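Reading a brick wall

The inside face of an old works wall is a record of what the kiln delivered and what later tenants did to it. Baiba Koppel, who surveys industrial interiors from an office in Hostimbridge, starts with colour. In a clamp-fired batch, bricks nearest the fuel come out dark, sometimes with blackish patches; those further off run from red to orange to tan. Victorian builders often sorted the dark ones for patterned work. Cheaper contractors laid them as they came off the cart, and the dark bricks fell at random.

Dark patches are often mistaken for fire damage. Koppel's test is the mortar. Heat in service discolours the joint as well as the brick, while a kiln mark stops at the arris. At the Birkska building in Bondlow she logged 334 dark bricks in one elevation of 3565, and the joints were clean throughout.

Scratches need more care. Diagonal scoring may be a key for plaster, cut when a room was to be lined, or it may be tool drag from stripping that plaster off again. Keying is fairly regular and crosses several bricks at one angle. Stripping marks wander and tend to cut into the mortar.

Then there are the fixings. Screw into the joint where the load allows -- mortar can be raked out and replaced, a drilled face cannot. Pipe brackets and small metal boxes should follow the same rule. Notices are better taped than pinned, although tape left up for years can lift a friable surface when it is peeled away.

Mahmoudi, the firm that repointed Bondlow in May, used a lime mortar and kept the joints 90 per cent flush. Koppel would have preferred them slightly recessed, with the worn arrises left to show. 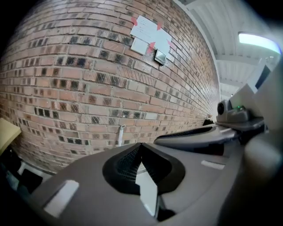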